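This site uses cookies to remember your settings. OK

2 min read

Finding the old inscription for a town founder's birthday reading

Olaia Vidal

Hello all — I've been handed the program for our historical society's founder's day in June, and I'd love some help. The founder of Pomcombe would be 209 this year, and we want a short reading from his letters before the cake comes out. The trouble is that the two printed versions I have give different birth years, and one gives no day at all.
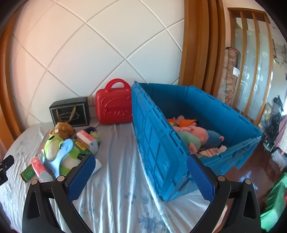 I did go through the church register on microfilm, but the page I need is badly faded, and my eyes gave out after an hour or so. Does anyone know where else a birth date from that time might turn up? I'd hate to print 65 programs with the wrong year on the front!

3 shares

Maite Vallejo

Try the family Bible first, if any descendants are still in touch with you. Births were very often written on the blank pages between the testaments, and families are usually delighted to be asked (my own cousins talked for a whole afternoon). After that I'd look at the probate file and the gravestone — stones often give the age in years, months and days, so you can work backward. Do check whether the old calendar comes into it, though for your man it shouldn't.
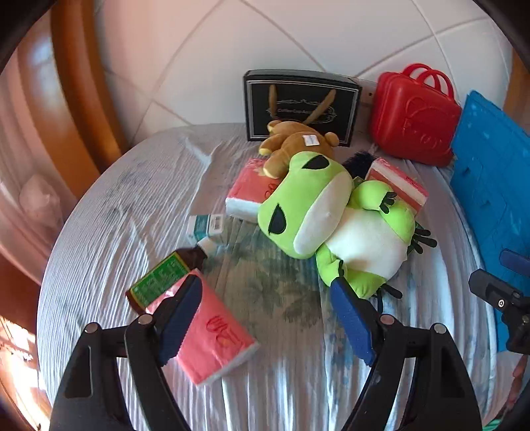

Nest Llewellyn would add the county newspapers to that, especially the obituary, though she warns that they copied each other's mistakes quite cheerfully. She found three different ages for the same judge once and ended up printing "born early in the century," and everyone was perfectly happy with it.

Donal Quinlan

just leave the year off

2 comments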